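Grey carpet, and how to live with it
The plainest floor in the shop is still the one most people take home

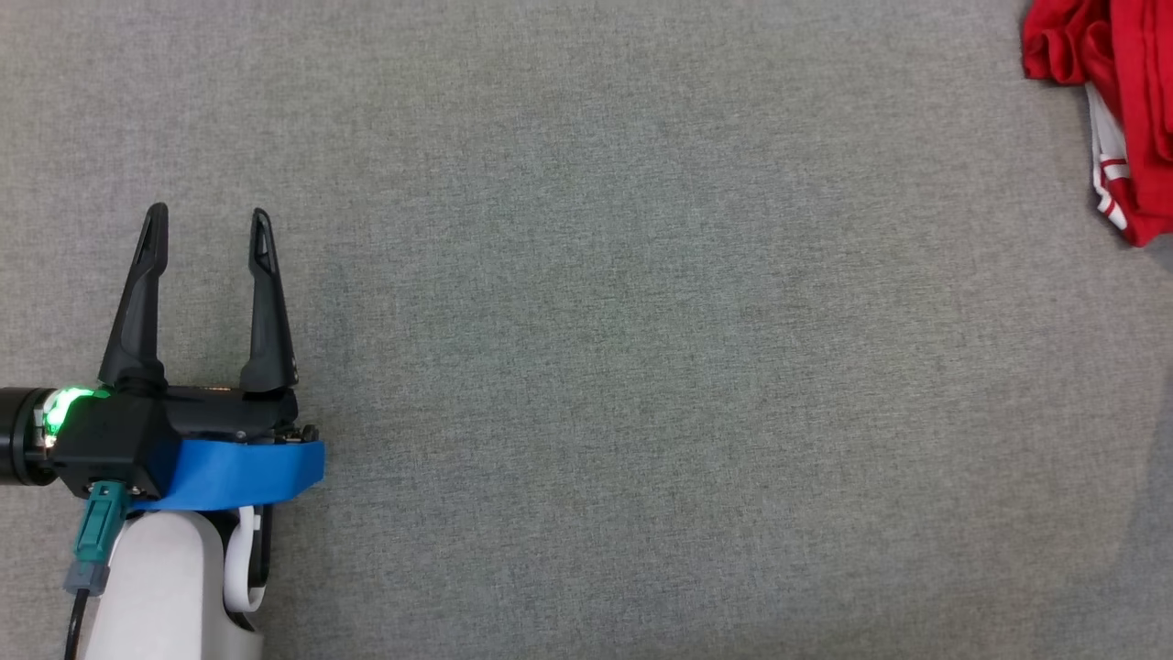
Mid-grey is the colour that sells. At Zirkley, a flooring shop on the Grelwood road, it outsells every other shade on the shelves, and most of it goes into spare rooms, landings and home offices. Buyers want a floor that goes with the furniture they already own.

A close, flat weave suits a room where chairs are moved and washing gets sorted on the floor. There is no deep pile to hold crumbs, and a vacuum cleaner set low will clear it in two passes - one along the room, one across. The drawback is that flat carpet shows its joins, so it pays to ask for a single width if the room allows.

Light matters more than the sample book suggests. The same grey can look pale in the middle of a room and a good deal darker in a corner. Take the sample home, lay it flat and look at it in the morning and again with the lamps on.

Zirkley quoted £570 for a medium bedroom, fitted, with underlay. Lifting the old carpet adds £20. Orders placed now will be fitted in May.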